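Open day at the Unirton workshop, October 2, 2018

I'd driven 40 minutes with one question: can a machine put away my chairs yet? Short answer, no, but I had a ball! The Trumadier people do the chores by hand with grippers first, so the software has something to learn from (the bloke next to me wanted it to do his ironing).

Folding chair day, on the plank floor:
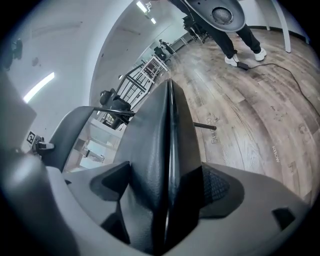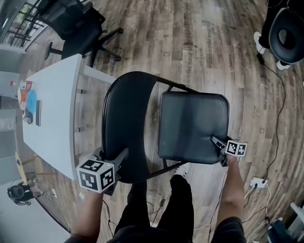 I asked when I could have one at home and got a laugh and "try us in 5 years". Fine by me. Parking's dreadful, by the way, so go early.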